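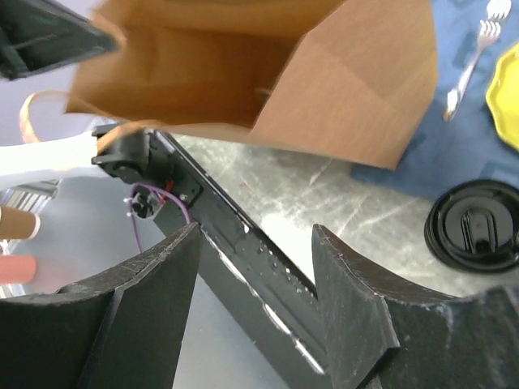

Tips for the Takeout Table
Lasstead Robotics Club, workshop pages

The spring task for the Tukska round is unpacking a takeout order and setting a place. It sounds like ten minutes' work. We have 569 logged attempts and opinions about paper.

Pick the right bag. Plain brown kraft with twisted handles holds its shape longest. Glossy gift bags slide, and grocery bags fold up the moment a gripper looks at them. Crease a new one by hand a few times before you start, or your first 20 runs will teach the arms about a bag that no longer exists.

Lay it on its side with the mouth toward the arms. Standing up looks more dignified, and it ends in a fall.
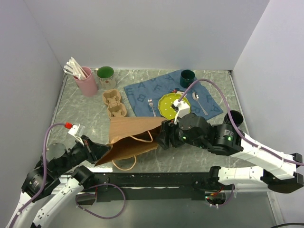

One arm to each side of the bag, dishes kept well back.

Mind the handles. A loop of paper cord is a snare with good manners. Ruoxi Yao brings the fingers in closed and opens them once they are past the cord. Remo Serra prefers to go in wide and apologize to the bag.

Set the plate before anything else. A patterned cloth helps you put it back in the same spot: choose a printed letter, line the rim up with it, and write the letter down. "Near the blue one" has appeared in our notebook. The whole cloth is blue.
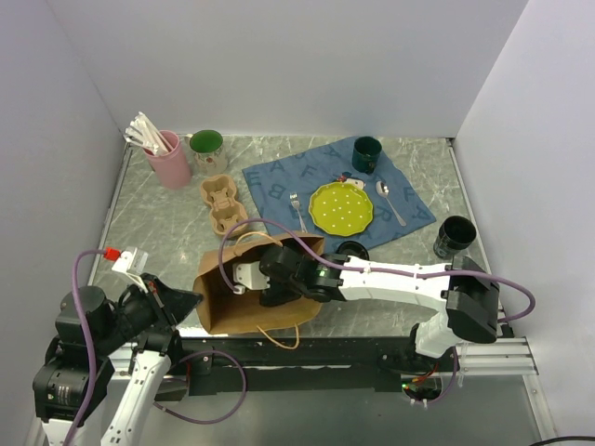
Do the same for the fork and spoon, and agree which way they point before the clock starts. We lost most of a January meeting to that.

Tape cables with slack at the wrist. Check the slack with the arm stretched as far as it will go, then check it again after Remo has been near it.

Retire a bag when the side panel goes soft. Flattened, it makes decent scrap for glue-ups, and the handles tie up tomato plants.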